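Bavau draft stopper, the long double-sided one, 40 inches

Posted December 2025

Bought 2 of these in May on clearance, only got round to fitting them when the heating bill landed. So this is a review after one cold month, not a full winter. Keep that in mind.

Good stuff first. Foam is dense, cuts clean with kitchen scissors. Cover is a washable sleeve, mine went through the machine on warm and came out the same size. Had a Menulano one before and that shrank so bad I couldnt get the foam back in. No trouble so far with this.

Fitting took 5 minutes per door. Slide it under, done. Hallway is noticeably less chilly and the whistle under the back bedroom door is gone. Also blocks light, which I didn't expect to care about. I do. Sleep is better.
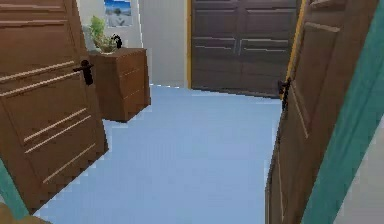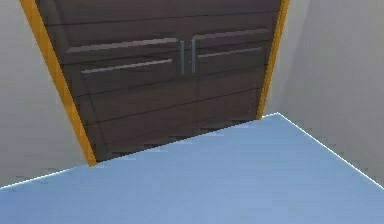
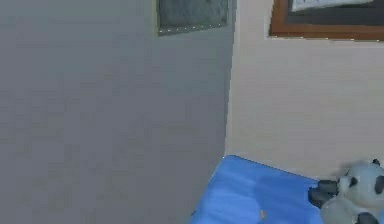
Doors open, double door, and the corner of the walls, in that order.

Bad stuff. It drags on rug. On hard floor it glides fine, on anything with pile it bunches up and one side pops out, then you're on your knees shoving it back in. Seller page says "all floors". No. Low pile maybe.

Velcro strip is weak too. Mine started peeling at one end after a couple weeks, put a dab of glue on it and its held since. Shouldn't have to at this price.

Size: comes in 40 or 52. Get the longer one if your door is anywhere close, you can always trim. I guessed on one and ended up with a gap at the hinge side. My own fault, measure frist.

Color is called charcoal, it's more of a muddy brown. Whatever, it's on the floor.

Tried the Onyeka brush strip on the front door as well. Screws on, looks neater, doesnt shift. But you need a drill and the bristles pick up every hair in the house. For a rental I'd still go with the Bavau.

Would buy again for bedrooms. Not for a room with carpet. Four stars, would be five with decent velcro.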